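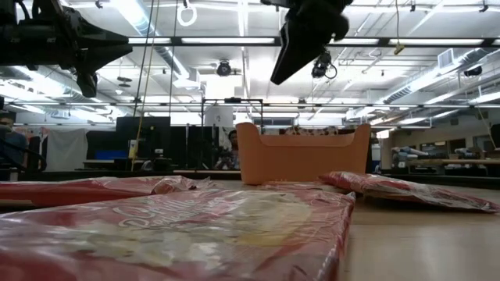
Séverine Lefèvre

Drarumthorpe, December 10, 2024 — Sondora, the robotics research group based in Drarumthorpe, has today put out results from its work on teaching two-armed robots to handle soft wrapped goods. The method is called Prorkunetti. Full write-up to follow, short version for press below.

Food packets in shiny film are a nuisance for robots. The wrapper moves when touched, the shape changes, and the glare from ceiling lights fools the depth reading. Most systems trained on boxes and tins do badly the moment a crinkled packet is put in front of them. Red film under strip lighting was the worst of the lot in our early tests, so that is what the group kept working with.

Prorkunetti drops the fixed grasp point. The arm comes down, touches, and the plan is redone from what the fingers feel and what the cameras see in the moment after contact. If the film slides, the second arm can be brought in to hold the far end. The packet then goes to an open basket. No suction, no special labels on the goods.

How it was trained: 300 demonstrations, all done by people guiding the arms by hand, recorded in September. An earlier version of the same controller had 64 and was not good enough, it kept pinching the seal at the end of the packet and loosing it halfway across the table.

The result: in 100 test runs with packets the system had not met in training, the new method failed to get the packet into the basket 29 times. The rest went in. The older controller, same table and same packets, failed in more than half of its runs. A run counted as failed if the packet was dropped, if it missed the basket, or if a person had to step in for any reason.

"I'd have liked fewer failures, obviously," said Loïc Moulin, who led the study. "But they are different failures now. Before, it missed the packet altogether. Now it gets hold and then sometimes lets go too early over the rim. That's a timing problem and we know how to work on timing."

Not claimed: speed. The arms are slow, slower than a person by a long way, and the group has made no attempt yet to hurry them up. Also not tested — wet packets, torn packets, anything heavier than a bag of snacks. Packets lying on top of each other were left out of this round too. Moulin's team expects the stacked case to be the hard one and has begun recording for it.

One finding the team did not expect. Taking away the overhead view made little differnce to the grasp, but the placing got much worse. The low view from beside the table was enough to pick up with. Getting over the edge of the basket needed both. The write-up has a section on this, and labs planning a similar set-up may want to read that part first.

The work was done with Renaud, which supplied the gripper fingers and paid for part of the bench time. Renaud had no say in how the tests were scored.

Demonstration recordings and the test sheets, failed runs included, will be given to other research groups on request. Code later, once it has been tidied up. No date for that.

Interviews: Loïc Moulin is free most mornings, French or English. Filming in the lab by arrangement, please allow time for the safety talk before going near the arms. Requests through Séverine Lefèvre at the Sondora press desk.

ENDS

We use cookies to make this site work and to see which pages are read. Accept all | Only necessary | Change settings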